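Home & Household / Waste and recycling
Tuesday, November 1, 2022
By the Stavell news desk
3 min read

Old clothes to be collected from the doorstep in Stavell

Households in Stavell will be able to leave unwanted clothes and bedding outside for collection under a new service that starts this month. The council has signed a contract with Draviteo, a textile recycling firm, to run the rounds alongside the existing paper and glass collections.

The service covers 1,290 homes to begin with, all of them on the east side of the town between the river and Kustano Road. The rest of Stavell will be added next June if the first rounds go to plan.

Each home in the area will be sent a roll of pale green bags and a printed calendar. Bags should be left at the front of the property by 5 in the morning on the day shown. Draviteo's vans start early to stay clear of the school traffic, and crews will not go back for bags put out late.

There is a limit of 2 bags for each home per collection. People with more than that to get rid of, after a house clearance for instance, can still take it to the clothes banks behind the Tehrani Street car park. Those banks are staying, though the one nearest the bus shelter will be moved a short way to make space for a larger glass container.

The council said it had chosen the east side because it is furthest from the clothes banks and has the smallest share of homes with a car. Replies to a survey sent out in June showed that many people there were putting worn clothes in the ordinary bin. Torn sheets, odd socks and old work trousers were the things most often mentioned. Several people wrote that they had thought only clothes in good condition were wanted.

Worn items will be accepted. Draviteo sorts what it collects by hand at its depot outside the town. Clothes that can be worn again are sold to second-hand shops, and cotton that is past wearing is cut up for cleaning cloths. Wool and mixed fabrics are shredded for padding. Anything soaked in paint or oil is thrown away, and the firm asks people to put such items in the household bin.

Clothes should be clean and dry when they are bagged. One damp item can spoil a whole bag by the time it is opened, particularly in winter – the bags should be tied tightly at the neck and kept indoors until collection day. Buttons and zips can be left on. Coat hangers should be taken out.

Duvets and pillows are not part of the service. The council said they take up too much room in the vans and there is little demand for the filling. They can be taken to the household tip on Kustano Road, where there is no charge for residents.

The contract with Draviteo includes a payment back to the council for each full load. The money will go towards the cost of printing the calendars and delivering the bags. Over 1,000 rolls have been delivered so far, and the remaining streets should have theirs by the end of the week. Anyone in the collection area who has not had a roll by then can pick one up from the library desk during opening hours.

Missed collections should be reported to the council by the end of the following day. People in shared buildings should use the same spot as for their paper recycling, unless the calendar gives a different one – a few of the flats near the river have been given a separate collection point by the side gate.

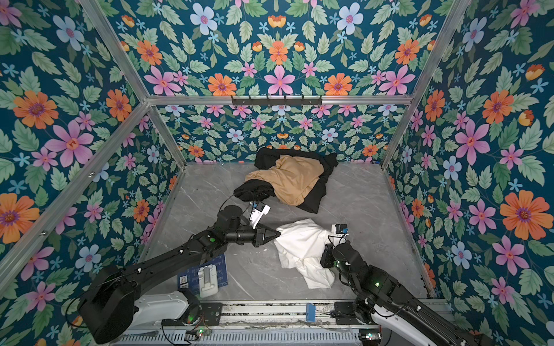
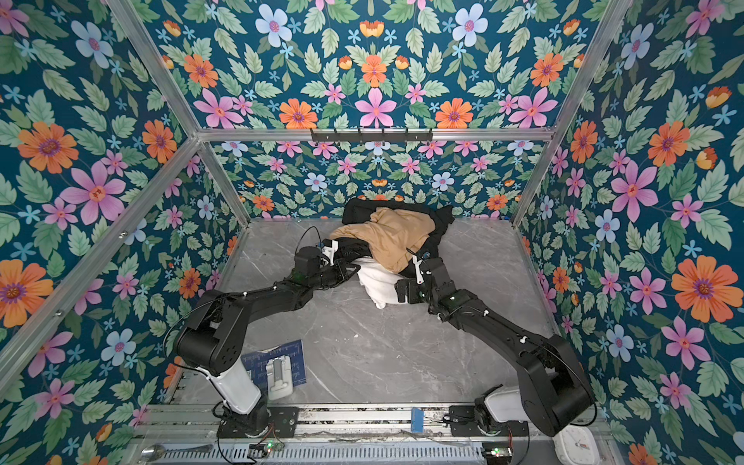
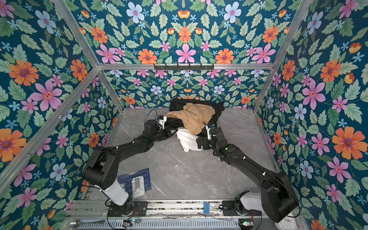 Will shoes be taken as well as clothes?

Shoes can go in the same bags, tied together in pairs by the laces or with a rubber band. Single shoes and wellington boots should be left out.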